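Seagoing Technician, Trace Metals (fixed term)

The marine chemistry group at the Stetsiuk Institute is looking for a technician to join its trace metal team for a shelf and slope cruise in the northeast Pacific. The ship leaves in May. The contract runs for 17 months and covers cruise preparation, the time at sea and the lab work afterward. 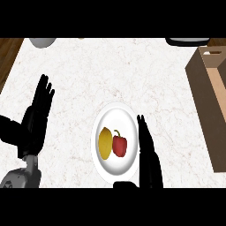 The work at sea is mostly water sampling for dissolved cadmium, zinc and lead. You will share 12-hour watches with one other person, draw samples from the rosette, filter them in the clean van and keep the log sheets up to date. Ashore, you will run the samples by ICP-MS and help with blanks and reference materials. Dust and metal surfaces are a constant problem in this work, and a pale stone counter with thin brown veins, like the marble one shown, hides small spills that we would need to find. Our benches are plain white polypropylene and get wiped down twice a day. Expect roughly 858 samples over the whole project, plus duplicates.

You should have a bachelor's degree in chemistry, oceanography or a related field, and at least one year of lab work after it. Clean room experience is a plus – we can train the right person. You must pass a seagoing medical exam and be able to lift 50 pounds. Earlier time at sea is helpful but not required.

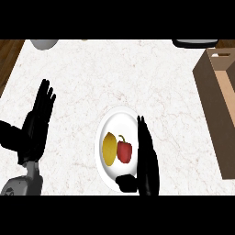

Posted by Ľubica Rusnák, Marine Chemistry Group

The position reports to Samira Kanaan, the chief scientist for the cruise. Travel to and from the ship is paid, and there is a daily allowance at sea. Cabins are shared by two. Days worked on board over a weekend are given back as leave after the ship returns.

To apply, send a resume, a one-page letter and the names of two references to the group office with "Akgate cruise technician" in the subject line. Interviews will be held by video and take 50 minutes. Questions about the ship or the watch schedule can go to Tsutomu Yagi at the same office, who is in every Tuesday until 4 p.m.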